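The sorting table

Pairing is the slowest step in the household wash. A few small changes to surface, order and storage can shorten it.

By Leilani Nguyen-Tran

A load of washing passes through four stages after the machine stops: drying, sorting, folding and putting away. Three of them respond to better equipment. Sorting mostly responds to method, and socks take up more of it than any other garment.

Arlo Begay ran the laundry at a residential college in Wivadside before moving to Kiresell, where he advises small hotels and hostels on linen handling. He regards the sock as a separate class of item. A tea towel can be folded as it comes to hand. A sock has to be held in reserve until its partner turns up, and the reserve grows as the basket empties.

"Most people do it on the bed or out of the basket," he says. "The bed is soft and usually patterned, and the basket hides half the load. You want something flat, plain and at hip height."

Begay's method has two passes. In the first, every sock is laid out flat by colour, without any attempt to match. In the second, each colour group is checked for cuff height, knit and wear. Matching starts only when the basket is empty. The second pass matters most with dark socks, where navy, charcoal and black can look alike under warm household bulbs. He recommends sorting near a window.

Cuff position is the other variable. Socks laid with their cuffs at the same end can be compared along their whole length, so a difference in the ribbing or the heel shows before the pair is folded. Socks laid at random have to be picked up and turned. 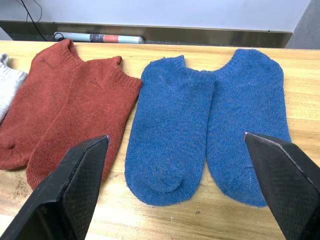 Rust-red and blue socks laid flat on a light wooden table, cuffs towards the top.

Fuzzy knits need more care than smooth ones. Loose fibres collect along the edges and transfer to whatever is stacked on top, so Begay keeps them in their own group and turns them inside out for the wash. He does not ball them. Rolling one cuff over the pair holds the ribbing in tension for as long as the socks sit in the drawer. He folds them in thirds and stands them on edge.

Drawer dividers help if they fit. The Irkitz tray used in Begay's own chest is 325 mm long and 70 mm deep, which suits ankle socks folded in thirds but is too shallow for a hiking pair. Fitzsimmons, the Kiresell hardware shop, cuts plain timber strips to length for anyone whose drawer is an odd size.

Singles go in a separate bag – cloth, with a drawstring – kept beside the sorting table. A single stays there for two wash cycles and is checked against each new load. After that it becomes a cleaning rag.

The table itself needs little attention. Wipe it down before each session and let it dry fully. Scuffs are harmless. Raised grain and splinters will catch a knit, and should be sanded back.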